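4. Where things go: storage and surfaces in small rental kitchens

Yeison Huaranga, Zdeňka Šindelář and Walter Cusi
8 November 2023
Reading time: 8 minutes
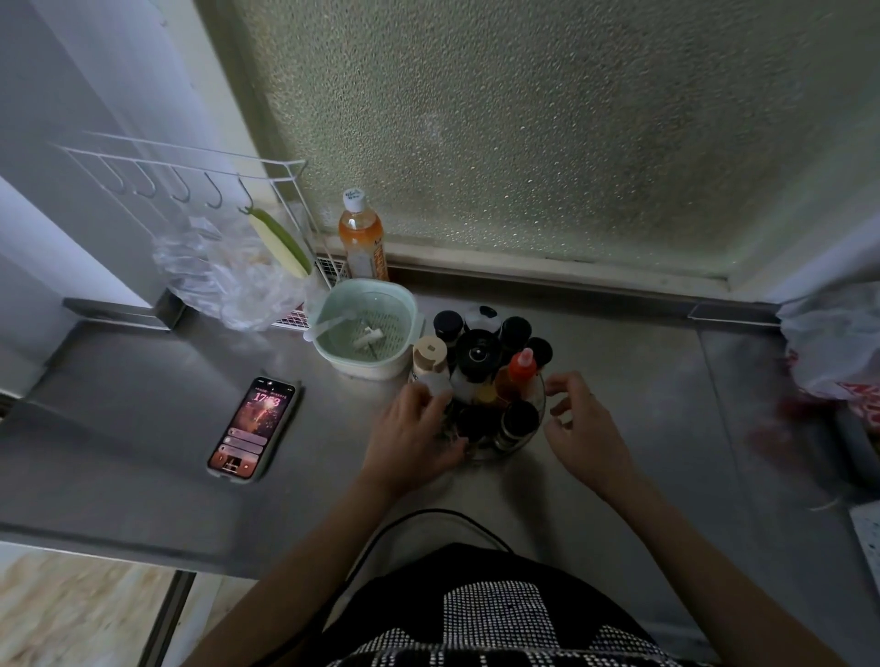

Figure 3. Stainless steel counter beside a textured window, with a wire rack and S-hooks on the side wall.

4.1 Households and method

The results in this section come from the 80 households that completed the kitchen diary. All of them rented, and all lived in one of the two neighbourhoods described in Section 2, Plirwood and Nemarum. In Plirwood the buildings are older walk-ups with separate kitchens. In Nemarum most of the units were built as a single project by the Gevanum housing association, and the kitchen is part of the living room or opens directly onto it.

Participants kept the diary on the Salian app. Each time they put away groceries, cooked a meal or cleaned up, they were asked to write a line or two on where things had been put and whether anything had to be moved first. This gave us roughly 3,000 usable entries. Entries that said only "same as yesterday" were kept if the previous day's entry was complete and dropped if it was not. We then interviewed people from 16 of the households in their own kitchens. The interviews were done by Šindelář and Cusi, who also coded the diaries. Where their codes differed, Huaranga read the entry and made the final choice.

We did not measure the kitchens ourselves in every household. For the Nemarum units we used the floor plans, which Gevanum supplied. For Plirwood no reliable plans exist, and we used the tenants' own measurements of counter length and cupboard width. These are good enough to sort the kitchens into small, medium and large but should not be read more closely than that.

4.2 Moving things to use the counter

The most common complaint in the diaries was having to clear the counter before starting to cook. It came up more often than lack of cupboard space, and more often than any complaint about appliances. Many tenants described the same short routine: the dish rack goes onto the stove or the top of the fridge, the cutting board comes out, and the rack goes back when the meal is done. If the stove is in use, the rack goes on a chair or the floor.

Tenants did not usually describe this as a storage problem. In the diaries they called it mess, or said they should be tidier. In the interviews, when asked to walk us through a meal, several noticed partway through how many times they had picked up the same object. One Plirwood tenant had written nothing in her diary about the kettle. She moved it four times while making us lunch – from the counter to the windowsill, back again, to the stove and back again – and was surprised when we asked her about it.

This matters for how survey results are read. Mockus and Rojanasak asked tenants in an earlier study to rate their storage from poor to very good, and most gave a middle rating. Our tenants gave similar ratings when asked the same question at the start of the study. The diaries show that a middle rating can sit alongside a good deal of daily shuffling. People judge storage by whether everything they own has a place, and a kettle that lives on the counter does have a place. It happens to be the same place where the onions get chopped.

Kitchen size had less effect than we expected. Tenants in the medium kitchens recorded moving things nearly as often as those in the small ones. The layout of the counter made more difference. A single unbroken stretch, even a short one, was easier to work on than the same length split by a sink or stove. In the Nemarum units the sink is set in the middle of the run, and tenants there tended to use one side for dishes and the other for everything else. The side nearer the door also collected keys, mail and lunch bags.

4.3 Use of the walls

Wall storage was the change tenants made most often on their own. It took many forms: rails, wire racks, magnetic strips, adhesive hooks, pegboard, nails left by an earlier tenant. Shelves were less common. Tenants gave two reasons for this. Shelves need proper anchors, and most leases in both neighbourhoods require holes to be filled and painted at the end of the tenancy. Several people had also put up a shelf in a previous home and lost part of a deposit over it.

Hooks were popular for the opposite reason. They are cheap, they can be moved along a rail or bar, and they can be taken to the next place. Tenants hung up utensils, mugs, oven mitts, scissors, small pans and bags of various kinds. Bags turned up in the diaries more than we had planned for, and we added a separate code for them after the first round of reading. Some were in use as bags, holding garlic, clothes pegs or other bags. Others had been rinsed and hung to dry. A few had been hung up on the way in from the store and stayed there.

Reach was a recurring concern. Tenants liked to have things at eye level or just below, close to the sink or stove, and did not much use anything that meant leaning over a hot element. In the narrow Plirwood kitchens the useful piece of wall is often the short return at the end of the counter, beside the window. It is too narrow for a cupboard and is left bare by the landlord, but it can take a rail or a small rack. Tenants who had fitted something there rated it among the best changes they had made.

There were drawbacks. Things hung near the stove get greasy and need washing before they are used. Adhesive hooks came off painted walls, sometimes bringing the paint with them. One household had given up on a rail over the sink after a ladle fell and chipped the enamel. Households with small children kept the lower part of the wall clear, and that took away much of what could be reached from the counter.

4.4 Windows and sills

We had not meant to study windows. They came up so often in the interviews that we went back and coded the diaries for them.

Where there was a deep sill, it was treated as an extra shelf. Dish soap, herbs in pots, ripening fruit and radios were all kept there. Where the sill was shallow, tenants used the back of the counter under the window in the same way. In both cases the window then became hard to open. Tenants in several Plirwood kitchens said they opened it only when something burned, and one said she had not opened it since the winter before last.

The kind of glass also played a part. In the older buildings, kitchens that face a shared stairwell or a neighbour's wall often have patterned or frosted glass. Tenants with this sort of glass were generally content with it. It let in enough light to work by during the day and they did not need a blind. Those with clear glass on the ground floor kept a blind or curtain partly closed, and some lined up tall items on the sill to block the view in. These were sometimes things they otherwise had no use for, such as empty oil bottles or a vase.

We do not want to make too much of this. The number of ground-floor kitchens was small, and glass type was recorded only where the tenant mentioned it or the interviewer noted it down. It would be a simple thing to add to a future survey, though, and it may help explain why counters under similar windows are used so differently.

4.5 Who arranges the kitchen

In shared households, one person had usually set up the kitchen and the others fitted in around them. This was most often the person who had moved in first and not always the one who did the most cooking. New arrivals were given a shelf in the fridge and a shelf in a cupboard. The counter and walls were treated as common space, but in practice they held the first person's things.

Changes tended to happen when someone moved out. Diary entries from the March moving period are longer and more detailed than the rest, and many of them mention the discovery of a usable cupboard or a free length of wall. One household in Nemarum found that the appliance taking up most of its counter, a bread machine, had belonged to a tenant who left before any of the present ones arrived. They gave it away the same week.

Couples and families described more discussion and fewer fixed shares. Disagreements were mainly over what could be left out. Some people wanted the things they used daily in view, and others wanted the counter bare at the end of the night. Both positions were held firmly, and we found no link with age or with how often the person cooked.

4.6 Limits of the diary data

Keeping a diary changes what people notice. Several tenants said they had tidied up or thrown things out during the study, and two had bought a rail after their first week of entries. The later entries may therefore describe slightly better organized kitchens than the earlier ones. We compared the first and last weeks for each household and found fewer mentions of moving things in the last week, but entries were also shorter by then, and we cannot separate the two effects.

The households were also all ones whose members were willing to write about their kitchens. Tenants who rarely cook are under-represented. So are those on very short leases, who may have little reason to put up so much as a hook. Section 5 sets the diary results beside the repair records held by Gevanum, which cover every Nemarum unit whether or not the tenant took part.

Related items

Lease terms and small alterations in older walk-up buildings
Justinas Mockus and Panya Rojanasak: How tenants rate their storage
Drying dishes without a dishwasher: notes from Plirwood
Using the Salian app for household diaries
Fridge shelves and fairness in shared homes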